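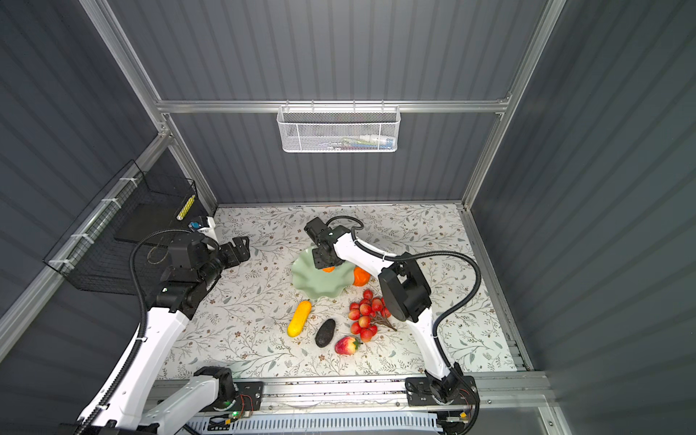
## 4.2 Repair time and paint rework in the participating shops

The second part of the study concerns the body repair shops which took part in the Koltow survey. From the 1,099 repair orders that we received, 401 were complete enough for the comparison of estimated and real labor hours. The others had no closing date, or the paint hours were written together with the panel hours and could not be separated afterward.

Figure 4 gives the difference between estimate and invoice for each of the 12 shops. In nine of them the median difference is positive, so the job took longer than the estimator had planned. The largest differences belong to rear quarter panels and to sills, where hidden damage is found only after the trim is removed. For bolted parts, such as front fenders and hoods, the estimates were close to the invoice in every shop.

Paint rework was recorded separately. We counted a job as rework when the same panel returned to the booth before delivery of the vehicle. The shops in Kelness had fewer such cases than the shops in Bozsik, but we are careful with this result — the Bozsik shops accept more metallic and pearl colors, and these are more difficult to match. When only solid colors are considered, the two towns are almost equal.

Khokhar proposed in his earlier work that rework depends mainly on the experience of the painter. Our data support this only in part. Two shops with very experienced painters still had high rework, and both of them mixed the paint before the color test card was dry. After the Nako training course in April, one of these shops changed the order of the steps. Its later repair orders are outside the period of the survey and were not used.

A limit of the method should be mentioned. The hours were reported by the shops themselves, and small jobs were sometimes rounded up to the next half hour. This affects bumper repairs more than structural work, for which the reported times are longer and the rounding has less weight.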